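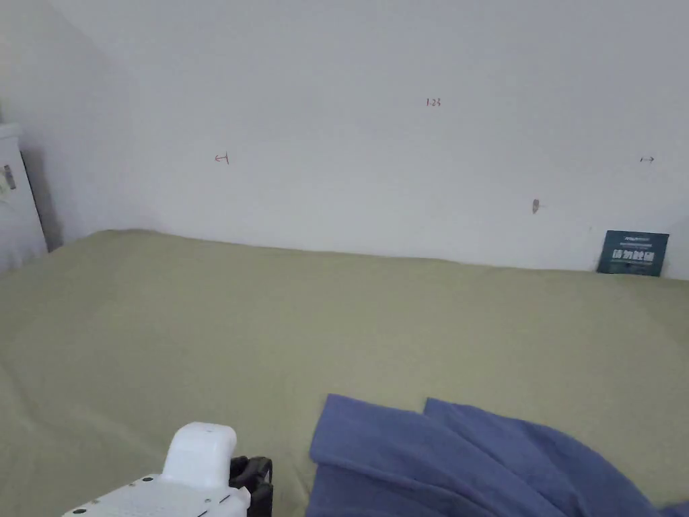 Sleep trackers and what they can't tell you
Speaker notes, Nerea Prieto
Evening talk, Drakley library, upstairs room

Slide 1 - title

Say hello, say who I am. I taught statistics for 16 years and I sleep badly. I have no medical training and I'm not going to treat anyone tonight. Get that out early so the questions at the end don't turn into a clinic.

Ask for hands: who wore something on their wrist or finger to bed last night? Who looked at the score before getting up? Leave a pause after the second one.

Slide 2 - the score

My score one morning in November was 93. I had been awake from 2 a.m. until close to four, reading a novel with the lamp on. The band decided I was asleep for most of it. I lie very still when I read.

Point to make: a wrist band has no access to sleep. It has movement and it has pulse, and from those it makes a guess. In a sleep lab they put sensors on your scalp, and even there two trained people can look at the same night and disagree over which stage is which.

Don't get dragged into brands. If someone asks which is best, say I haven't tested enough of them to have an opinion.

Slide 3 - "deep sleep"

Read out the line from the leaflet that came with mine: "Improve your deep sleep by 12 percent." Then ask the room:
12 percent of what?
Measured by whom?
Compared with which nights?

Wait for answers. Someone usually says "compared with the worst ones," and they may well be right. If you start tracking after a rotten week, the next week will probably look better whatever you buy. Draw this on the flip chart, wobbly line, arrow at the low point. Take time over it. It's the one bit of statistics in the talk and it's worth more than the rest.

Slide 4 - my own 13 nights

I wrote down how rested I felt before looking at the score, every morning, for 13 nights. Show the scatter plot. It looks like somebody sneezed on the page.

Be fair about this. It's a tiny sample and it's me. How rested I feel at 7 a.m. is a poor measure too, and depends on what's in the mail. I'm showing it as a thing anyone can try at home. It proves nothing about your band or your sleep.

(If short on time, skip to slide 6.)

Slide 5 - the shopping list

Weighted blankets, cooling pads, mouth tape, magnesium, special bulbs. I've bought three of these and I'm not saying which. Some may help some people. My complaint is with the proof, which is so often a "before" score and an "after" score from a gadget sold by the same people who sell the blanket.

The dull advice costs nothing: get up at the same time, keep the room dark and cool, go easy on late coffee. I'm a bit skeptical of how firmly even this gets stated, but trying it won't hurt your wallet.

Slide 6 - worrying about the number

A friend stopped wearing hers on vacation and said she slept better. Did she? She had no score, so who knows. She was also on vacation. Tell it for the laugh, then say plainly that I can't draw anything from it.

Serious part, slow down: if you snore heavily, wake up gasping, or can't stay awake at the wheel, see a doctor. A good score on your phone is no reason to put that off.

Slide 7 - questions

Likely ones:
Do I still wear it? Yes, for the alarm. It buzzes and doesn't wake anyone else.
Are naps bad? Don't know. I take them.
What about kids? Pass. Ask a pediatrician.

Handout is the blank morning log, one page, by the door. Switch the projector off before unplugging the laptop.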